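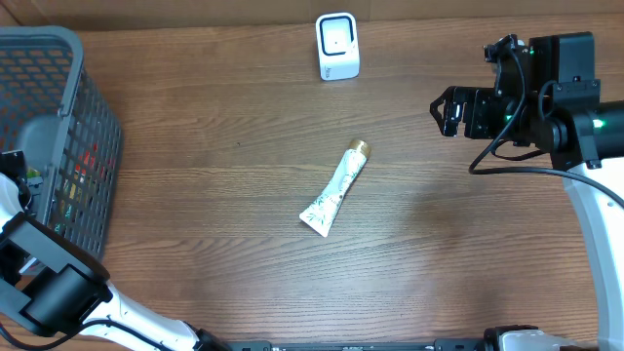 Too greasy, was the verdict of the very first customer at the very first market, and the woman behind Clullen hand creams still laughs when she remembers it. She had been up since five, she'd forgotten her float, and she had brought 132 pots down from Brullari in the back of a borrowed car.

"I sold 12," she tells me, pouring us both more tea. "And I think my auntie had three of those! But the lady who said it was greasy was quite right, you know, so I went home and took half the shea butter out."

We are sitting in her kitchen, where the creams were made until last February, when she moved the messy part of the business to a unit in Teltent. She misses it a bit, she says, having everything simmering away next to the soup (though her family don't miss it at all, and the soup did once taste of lavender).

She came to it through gardening, and through what clay soil and cold water had done to her knuckles. "They split every winter, right across here. I tried everything in the chemist's and then I thought, well, I can make mayonnaise, and it's the same sort of thing really, oil and water and a lot of stirring."

The beeswax comes from Jitaru, a farm up the valley that keeps 160 hives, and her last batch ran to 1,000 tubes, the biggest yet. Does she ever get tired of it? She thinks about this for quite a while, turning her cup round.

"The labels," she says. "I do get tired of the labels. But then somebody writes to tell me they've been able to knit again, and I go and put the kettle on and do another box."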